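The Woman Who Saves Old Letters

Uzma Yousafzai answers the phone with an apology. She has been reading someone else's mail all morning, she says, and she lost track of the time. This happens to her more than she would like to admit.

For 16 years now she has been collecting family letters from people who grew up in and near Dunmont, the mill town where her parents settled and where she still lives, four doors down from the house she was raised in. It started with a shoebox. Her mother had kept every letter her sisters wrote her in the first years after she moved, and when she passed, Uzma sat down on the bedroom carpet to sort them and didn't get up until it was dark.

"I thought I knew my aunts," she says. "I knew them as old ladies who pinched my cheeks. And then I'm reading this letter where my aunt is 19 and furious about a pair of shoes – two whole pages on the shoes! – and I just fell in love with her."

She told a neighbor about it, and the neighbor had a box too. Then the neighbor's cousin over in Kevmont had one. The collection now stands at about 900 letters, which she calls the Tanoli letters, after the street where she grew up.
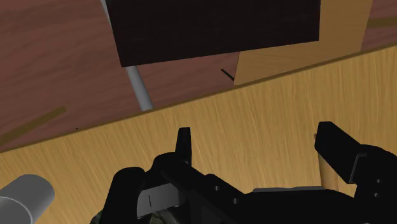 Most of what people wrote to each other, she has found, was very plain. They wrote about the weather, and who was sick, and what a pound of butter cost. She used to skim those parts looking for the drama, and she is a little ashamed of that now.

"The butter is the good part," she says, laughing. "Anybody can tell you there was a wedding. I want to know what they ate the day after the wedding, when everybody was tired and the aunts weren't speaking."

Her method is simple and she is happy to share it with anyone who asks. She reads each letter once straight through without taking notes. Then she reads it again and types it up exactly as written, spelling mistakes and all. The paper goes into a plain folder, flat, away from the window, and the family gets a typed copy along with the original if they want it back. Most do. Some tell her to keep it, and she has learned to ask twice, and then to call again in September after the summer visits are over and everyone has had a chance to talk.

Handwriting is the hard part. She spent 30 evenings on one bundle from a man named only as "your brother in Flulia," who pressed so lightly that she had to tilt each page under a lamp to find the words. He was homesick and trying to hide it, she says, and he kept asking about the dog.

"Every letter, the dog. How is the dog, is the dog eating, tell the dog I said hello. I never did find out what happened to that dog, and I think about it more than I should."

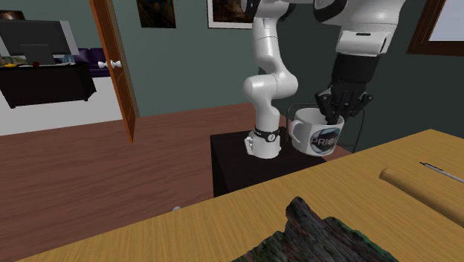 I asked what she would say to someone with a box of their own in the closet, and she took a good long while to think it over. I could hear a kettle going on her end.

"Don't wait for a free weekend," she said. "You won't get one. Take out one letter and read it with your coffee. And if there's anybody still around who remembers the people in it, call them up and read it to them over the phone. My uncle hadn't said much in months, and I read him one of my mother's letters, and he corrected her! He said no, no, it was raining that day. We talked for an hour."

She also thinks people should write a few letters themselves, even short ones, even badly. She sends one to each of her nieces on their birthdays and puts in all the dull things on purpose – what was on the stove, which neighbor painted the porch and what color, how much she paid for peaches.

"They probably think I'm losing it," she says. "That's fine. They can put them in a shoebox."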